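Household manipulation

Household manipulation is the branch of robotics that deals with chores done by arms and grippers: fetching, putting away, wiping and cooking. It is a lively field, and a wonderfully stubborn one!

Vacuuming was an easy start, as a floor is flat and forgiving. Kitchens are far harder. The Moltis trials, run by Thanakorn Sangkhawat at Rekbridge, set an arm 42 small jobs, such as opening a drawer or moving food to a pan. It managed 30 of them without help, a splendid result for a machine that had never met most of the objects before.

Soft things remain the great puzzle. Cloth folds differently each time, and a fabric drawer sags when pulled.
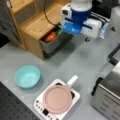 Speed is the other hurdle. Sombat Rojanasak, who repeated the trials in September 2026, found that a person still cleared a worktop well ahead of the arm. Shop-floor work, with its fixed parts and known positions, is much further along.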